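Stamska charging kit for club robots: a season's use

5 Feb 2022

Our student robotics club in Jallbridge bought the Stamska charging kit in the fall for $389. It comes with the dock, two 3000 mAh battery packs, a power adapter and a fabric case. The power strip isn't included. We have used it at every practice since and at one competition, the Vanthorpe meet, where each team got one outlet and a small work area.

Charging is quick enough. An empty pack takes 58 minutes on the dock. The old charger needed well over 30 minutes more than that for a smaller pack. The students can get through a normal practice by swapping the two packs, and nobody has to stop driving to wait.

The dock feels solid and the packs click in firmly. The status light is hard to read in daylight. Green and amber look nearly the same outdoors, and we put a paper hood over ours.

The adapter is the weak part of the kit. It's a separate brick with a cord on each side, so it has to sit somewhere between the outlet and the dock. On a bench that's fine. For outdoor practice we set up on the ground, and it takes two hands to get everything placed and plugged in.

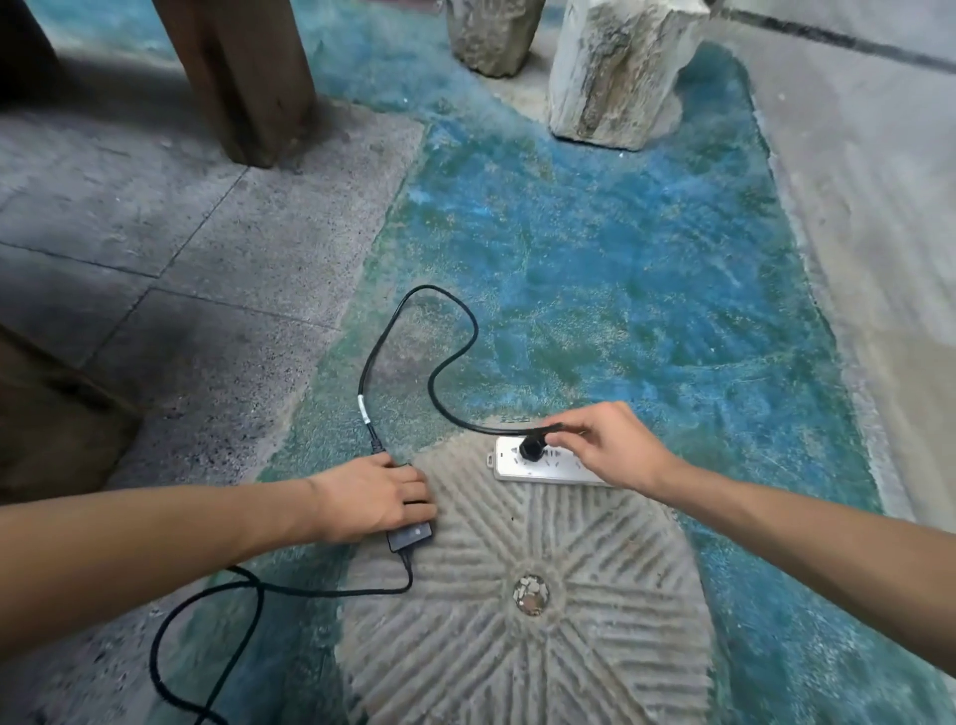

The manual covers the dock well but says almost nothing about storage. We emailed the company and were told to leave the packs half charged between seasons. That should be printed on the case.

I would buy it again for a club with one or two robots. With three or more, you'd need a second dock, and at this price I'd look at other makes first. We plan to add one more battery pack in March.

Rating: 4 out of 5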